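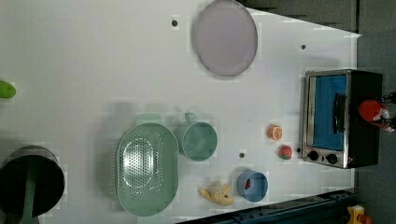 Toy oven, plate and cup on a white tabletop.

Buying Used Play Kitchens: Frequently Asked Questions

Is a used play kitchen worth the money?

Sometimes. A lot of what gets listed as "barely played with" has been played with plenty. I would still buy used over new for most families, but go in assuming the listing leaves something out.

What does "complete set" mean?

Whatever the seller wants it to mean. I have seen a 600-piece "complete" lot in which every paper sticker sheet had been counted by the sticker. Ask for one photo with everything laid out flat and compare it with the parts list, if you can find one. If the seller says that is too much trouble, move on.

Are the safety marks on the box enough?

A mark on a box tells you about the box. The toy inside may be older, or a different toy altogether. Look for a maker's name and a batch number on the toy itself, usually on the underside. Marjan Taheri, who edits this page with me, thinks I am too hard on boxes. We have agreed to disagree. 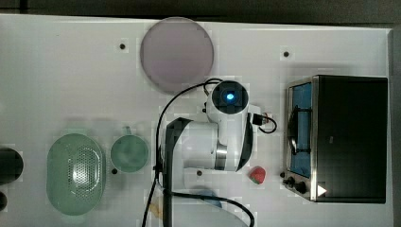 The other thing to check is small parts. Knobs and handles work loose with age, and a part that was fine for a four-year-old is a choking risk for a younger brother or sister. Pull on everything. If a piece moves more than it should, don't plan on gluing it.

Can I put play dishes in the dishwasher?

The seller will say yes. I would say warm water, mild soap and a towel. Thin plastic can warp on the bottom rack, and toys with batteries should never go in at all – wipe those with a damp cloth.

Do play kitchens teach children to cook?

I doubt it. Sellers love the word "educational" and rarely say what is being taught. Children like pretending to make lunch, and that is a good enough reason to own one. If you want a child to learn to cook, hand over a real carrot and a peeler and stay close by.

Is it true that older sets are better made?

Some are. Others have chipped paint that you know nothing about, and home test kits won't settle the question. For anything painted before 2000 with no paperwork, I'd leave it on a shelf and keep it away from mouths.

Should I pay extra for a set that has been "inspected"?

Ask who inspected it and what they looked for. Gunther Wendt wrote to us in May about a seller whose inspection came down to "my wife had a look at it." He paid extra for that.

Can I send in a question?

Yes. Please include the maker and the price you were quoted. We don't do valuations – your guess is as good as ours, and probably lower than the seller's.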